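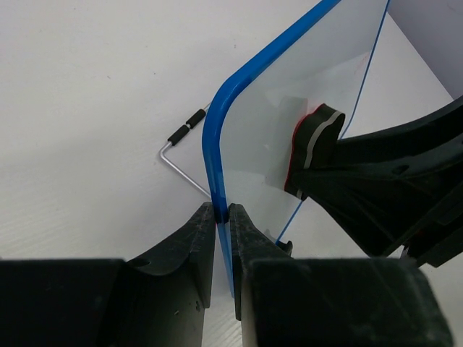
*Clear panel with bright blue edging.*

# Vimano automatic fish feeder, after one year in my kitchen

I keep a community tank of 77 liters with ember tetras, a few pygmy corydoras and one old honey gourami who is the boss of all of them. Last July we went to visit my mother and I needed somebody to feed the fish. My neighbor in Darkemcombe is very kind, but she gives food as if the fish were cats. So I bought the Vimano feeder from Brovville for 40 dollars.

It is a drum feeder. You fill the drum with dry food, set the opening with a slider, and the drum turns one time at every meal. You can hang it on the rim of the tank with a clamp or put it on the lid with the sticky tape from the box. I used the clamp. The tape I do not trust over water.

**Setting the portions**

This part took me much longer than I expected. The slider has no numbers on it, only a small drop and a big drop. Even on the smallest opening, flakes came out either not at all or in a big clump. I tested it over a saucer for several evenings before I put it on the tank, and I advise you to do the same.

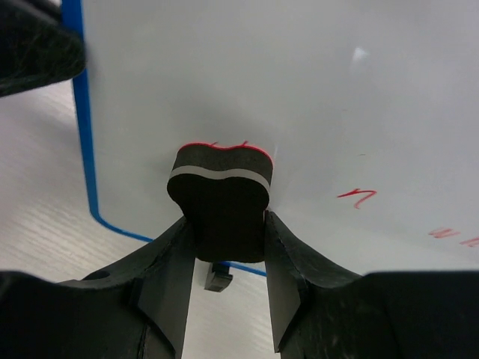 With small granules it is a different machine. The portion is nearly the same every time, and it falls in one place, where the tetras learned very quickly to wait. For the corydoras I still drop a sinking tablet by hand after the lights are off. The tablets are too big for the opening, even if you break them.

**Moisture**

Every drum feeder has this problem and the Vimano is not an exception. My lid has an opening at the back, and warm air rises from there. When the feeder was hanging near it, the food became soft and stuck to the wall of the drum. I moved it to the front corner and now I change the food every week. There is a connection on the side for an air pump line, to keep the food dry. I tried it and it helps, but the pump hums, and we eat in this room.

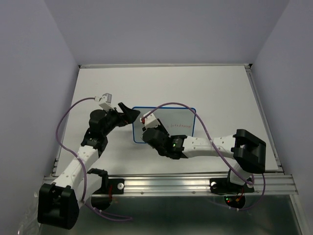
*Two robotic arms over a white tabletop, small whiteboard between them.*

**Batteries and buttons**

It takes 2 AA batteries. I changed them once in the year. The clock loses its settings when you take them out, so write down your feeding times first. The buttons are stiff and the manual is printed very small. To cancel a meal you must hold the left button until the screen blinks, and I found this by accident, not in the manual.

Before this one I had a Nikzad feeder. It was quieter when turning and the drum was easier to wash, but it allowed only one meal each day. 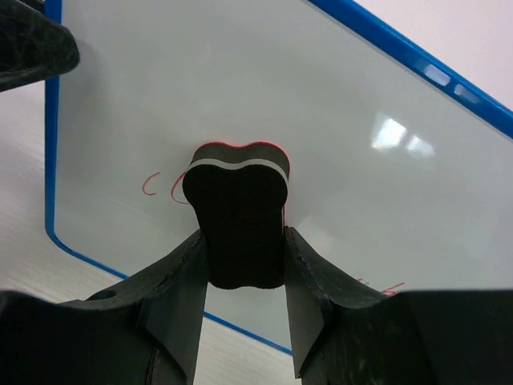 For ember tetras, who have very small stomachs, I prefer two little meals, and that is the main reason I would buy the Vimano again. If you have large fish and feed them once, the Nikzad is probably enough for you.

I would not recommend it for fry food. The powder goes through the gap beside the slider and makes a film on the water.

My rating is four stars from five. I take away one star for the slider without numbers.

Elaheh Daneshvar
June 4, 2021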